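**Cup station keeps pulling doubles, what do you check first?**

**rorska_bench**
We run a cup picking station at the Jukumthorpe site. Handheld gripper pair, clear tube dispenser on a small table, white paper cups. It ran fine for 500 cycles and then started giving 2 cups at a time. I've wiped the finger pads and swapped the cable on the left gripper. No change.

**holmgren_tech**
Check the jaw zero before anything else. If the fingers close a little too far they squeeze the rim, and the next cup comes with it. Rezero both grippers with the jaws fully open, then close them on a gauge block.
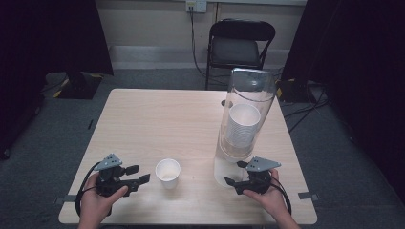 I'd also look at whether the table has moved. Tape at the front corners creeps on carpet. Ours drifted enough that every pull came in at an angle.

**wiloma42**
Disagree on the zero. Doubles are nearly always the cups. Fresh sleeves are packed tight and the cups stick. Fan them before you load the tube and don't fill it to the top.

**holmgren_tech**
Fanning helps, but he got 500 good cycles out of it. Same cups?

**rorska_bench**
Same carton, lot 211. Rezeroed both this morning and the right one was off. Doubles are down but still there.

**wiloma42**
So fan them too. We also wipe the inside of the tube with a dry cloth every 1,000 cycles. Skip the alcohol, it can craze acrylic.

**rorska_bench**
Will do the tube tonight and put down new tape. I'll post the count after the next run.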